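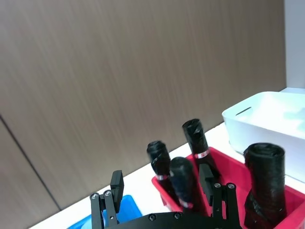

Palomino workshop, November

Good practice for a small gripper arm on the household table

Many of you wrote to me after the page on sorting drawers and asked how we keep order when an arm does part of the picking. These are our house rules. They are not an official standard, only what we follow at our table, and Zuzana Pešek made me write them down.

Keep one kind of thing in one basket. Our red basket is for the rolls of black bags, and nothing else may go in it while the arm is on. If a pair of scissors lands there, the person who sees it stops the arm first and takes them out after.

Choose low walls. A basket with a low rim lets the fingers come from the side as well as from the top. Deep bins are good for storage, but for picking they make trouble with the linkage.

Leave the band on the roll if it still has one. A roll without a band opens slowly by itself, and then it becomes wide and soft at the bottom. Such a roll I pick by hand. You can also put a rubber band on it, not too tight.

Stand the rolls up, with a little air between them. For our finger pads I ask for a gap of 2 cm, and we check it with a piece of wood cut to this size. When the rolls lean on each other the arm will take one and pull down the neighbor.

Slow speed near people. We run at 30 percent when somebody is in the room, and the stop button must be on the side of the table where this person stands. Hands are never between the pads, also when the fingers are open and the arm seems to sleep.

Look at the screws. Once a week I go over the pivot screws of both fingers with a small screwdriver, with the power off. It takes me nearly five minutes. Do not use thread glue on the joints before you have asked the maker.

Wipe the table with a dry cloth before the work. A white table top is nice for finding crumbs, but under a strong lamp it shines, and our camera does not like it. I turn the lamp to the wall.

Write down every stop in a notebook: the hour, what was in the basket, who was there. Tomoyo Aoki keeps ours by the door with a pencil on a string.

Comments

Kazimír Kratochvíl: Do you use the same speed for glass jars?

Žofie Baláž: We do not pick glass at all. I would keep that for hands.

Peter V.: The wood gauge is a good idea, I made one from a paint stirrer.

Search this site Search Go

Last updated: November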